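A Passing Score Is Hiding a Safety Fault

The Grukum kitchen benchmark counts a task as passed when the object ends up where it belongs and the arm has let go of it. By that rule, the controller our group tested in September did well. It ran 2000 simulated episodes of putting cups away in a wall cabinet and passed nearly all of them. I think the result should be withdrawn, and I think the rule that produced it should be changed before anyone else publishes against it.

In 56 of the passing episodes, the elbow of the arm went through something solid. Usually it was the coffee machine on the counter. The simulator had been set to ignore contact between the arm's own links and any fixed appliance, a setting carried over from an early Brukar scene file in which the contact meshes were too coarse to be useful. The meshes were later replaced. The setting stayed. The log recorded no collision in any of those episodes, and the scoring script reads only the log.

The fault came to light by accident. An engineer replaying episodes for an unrelated timing problem noticed that the joint torques were flat at a point where the elbow occupied the same space as the machine's housing. A real arm making that motion would have shown a spike, then either a protective stop or a broken appliance.
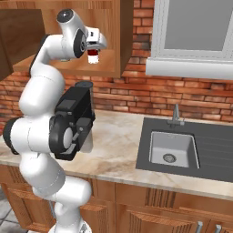
The usual defense is that simulation is a filter, and that anything unsafe will be caught on hardware. I don't find this convincing. A controller trained where the elbow costs nothing learns to use the elbow freely. It picks short paths through occupied space, and the habit is spread through the whole policy. When we turned link contact back on and reran the same controller without retraining, it did not slow down or look for another route. It pressed against the obstacle until the episode timed out, and in 4 cases it dropped the cup while pressing.

Hardware limits are also weaker protection than people assume. The Zikside arm cell has a force threshold, and it works, but it was tuned for contact at the wrist. Contact at the elbow has a shorter lever arm at the base joint and produces a smaller reading for the same force. A slow push against a countertop appliance can stay under the threshold long enough to move it off the counter.

I would ask for 2 changes. First, contact between every link and every object should be on by default, and any exception should be printed beside the score. A reader cannot judge a pass rate without knowing which collisions were switched off. Second, an episode with unplanned contact above a stated force should fail, wherever the cup ends up.

The objection from the Ugwu maintainers is that this breaks comparison with older results. It does. Full contact checking also costs compute, and small labs will feel that more than large ones. Both costs are real — but the older results were measured with the same blind spot, and a comparison against them tells us little about whether an arm is fit to work in a kitchen.

Our own corrected runs will be posted with the December 2020 release, along with the scene settings and the failed episodes. The pass rate is lower.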